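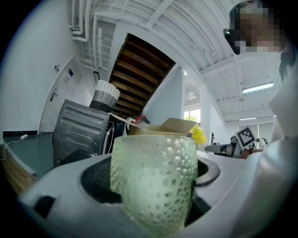 Before you pay for a gripper kit: tips for the home workshop
Updated 5th March

Several readers have asked about the hand-held gripper kits now being sold to hobbyists, the kind where you pick things up with the tool yourself and the recordings are meant to teach a robot arm to do the same. The Seva kit from Morikawa is the one I get the most mail about. It costs $900, or $800 if you sign up for the Danddale training service in the same order. I had one on loan through most of January. My advice is mostly about keeping your money in your pocket a while longer.

Test it on your own cups. The sales page loves a smooth, straight mug. Try frosted glass, and try a cup with raised bumps all over it, like the pale green one I used. Bumps change where the fingers touch, and a translucent wall is harder for a camera to make out than a solid one. If the seller won't let you try your own glassware before the return window closes, walk away.

Start with plastic. Get your hand used to the trigger on a yogurt tub before you go near anything you drink from. Put a folded towel under the work.

Check the grip low down. A cup held by its lower half leaves the rim free, and that's how I'd want it set down on a shelf. Held near the rim it tends to swing.

Clean the pads. Dish soap leaves a film on rubbery surfaces and the grip goes off quickly. Warm water, a lint-free cloth, air dry. The manual says to use Oledia wipes, sold separately of course. I used plain water for the whole loan and saw no difference.

Leave the clutter where it is. The quick-start guide wants a bare table and a plain wall. My kitchen has neither, and I doubt yours does. If the thing only learns in a tidy room, you want to know before the card is charged. Open boxes, baskets, bottles and brushes nearby make for a fairer test.

Read the service terms. Danddale bills by the month and counts a "session" as 33 recordings, whether they're usable or not. Drop a cup halfway through and you've still spent one. I asked twice how to get bad recordings credited back and got a link to the FAQ both times.

Time the job by hand first. Putting away eight glasses takes me around a minute. Recording enough attempts to teach that same job ate most of an afternoon, and I still don't own the arm that would do it — Morikawa sells that too, at a price they give only by email.

What I'd keep: the housing is comfortable to hold, the trigger is light, and the case closes properly with everything in it. As a tool for a school club or somebody who enjoys tinkering, fine. As a way to get the dishes put away, buy a better drying rack and ask me again next year.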